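Sorting by Colour
Urnley Museum Learning Service: Explainers for Younger Readers

What does it mean to sort?

To sort is to put things into groups. Everything in a group must share something. It may be a shape, a size, a use or a colour. Libraries sort books, post offices sort letters, and families sort socks.

Colour is often the first way that people learn to sort. It can be seen at once, from across a room, and no measuring is needed.

Why are bowls useful?

A group needs a place to stay. If buttons are sorted into heaps on a table, the heaps soon slide into one another. A bowl has a raised rim, which keeps its contents together. Plastic bowls are light and do not break easily, so they are a good choice for small hands.

When each bowl is a different colour, the bowl also acts as a label. A blue bowl can mean "blue things go in me". No writing is required, and a child who cannot yet read is able to join in.

Sorting at the museum

The museum's button collection was given by the Zakus family. It holds 2,666 buttons. When Peiyu Lu of the Learning Service sorted them by colour, 934 were found to be white and 799 were black. The remainder are of many colours, and a few have more than one. These are the hardest to place. A button with a blue edge and a green middle could go in either group, so a rule must be agreed before the sorting begins.

Try it at home

You will need 2 or more bowls of different colours and a clear table. Ask an adult to help you choose some safe objects, such as building bricks or large beads. Set the bowls a little way apart. Decide on your rule and say it aloud. Then place each object in its bowl.

When you have finished, tip everything out and sort again by size. Which objects have changed groups?

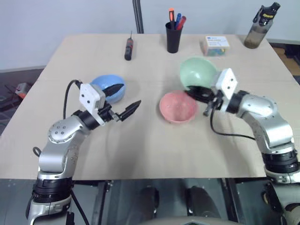
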